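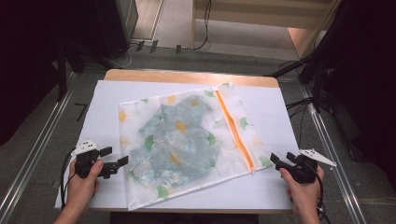
*Bolsa de malla con hojas de ginkgo, cremallera naranja y la prenda gris azulada doblada dentro.*

**6 de julio de 2020. Cuaderno de taller, bolsas de lavado**

¡Por fin le toca a la de ginkgos! Llevaba semanas con ganas de ponerla sobre la mesa. Papel blanco debajo, como siempre, y la prenda de estampado jaspeado (tipo tie-dye) metida en la bolsa. Me encanta que se transparente tanto: se ven los pliegues y encima las hojas verdes y amarillas, todo mezclado, y aun así se encuentra la cremallera de un vistazo. El naranja ayuda muchísimo. Para la serie Alva yo pediría este mismo color en todas las tallas.

Cosas que quiero mirar con calma:

- Si la prenda se queda repartida o se va toda a un lado. De momento ocupa la izquierda y el centro.
- El remate al final de la cremallera. En la muestra anterior de Celley ahí se enganchaba el hilo.
- Cómo aguanta el estampado. El plan son 24 ciclos a 30 grados, con revisión a mitad de camino.

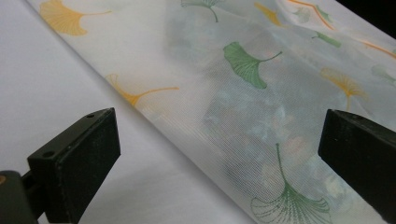
*La malla de cerca, con el tejido a la vista y ginkgos en los dos colores.*

¡Qué tejido tan bonito de cerca! Las filas de agujeritos salen muy regulares, y en la hoja verde grande se distinguen hasta las nervaduras. Yo esperaba un dibujo más basto en una malla así de fina.

Pendiente: preguntar a Stitent si el pedido mínimo sigue en 1.000 unidades o si aceptan unas 50 para prueba. Buscar también el retal de Bromach (cajón de abajo, creo) y comparar la trama con la lupa antes del primer lavado.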